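Search products Search Go

Grollix Hand-Guide Kit, by Drellow

I've been selling these kits out of our Lendcombe workshop since April and I still grab one whenever I've got ten spare minutes! The idea is simple. You hold the leader handle, the arm copies you, and every squeeze and wobble gets saved as a demo you can play back or train on.

You get the handle, a pair of black fingers, the wrist camera with its bracket, and a 10 metre cable (the old one was far too short, sorry to everyone who bought that). It fits the Hollmann arm straight out of the box. For anything else, drop me a line first and I'll tell you if the plate lines up.
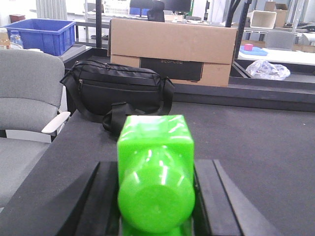 Wrist camera view: green see-through plastic held between the two fingers, black shoulder bag behind.

Shiny, see-through things are a pain to pick up by remote, so I'd practise on a few before you start recording. Go in slowly, close gently and keep your elbow on the desk – Jörg Sauerland taught me that one and my demos got miles better. Châu Khổng prefers standing up, mind you, and she's recorded 3,013 of them, so do what suits you.

Price is £197, spare fingers £29 a pair. Orders in by Wednesday lunchtime go out the same week.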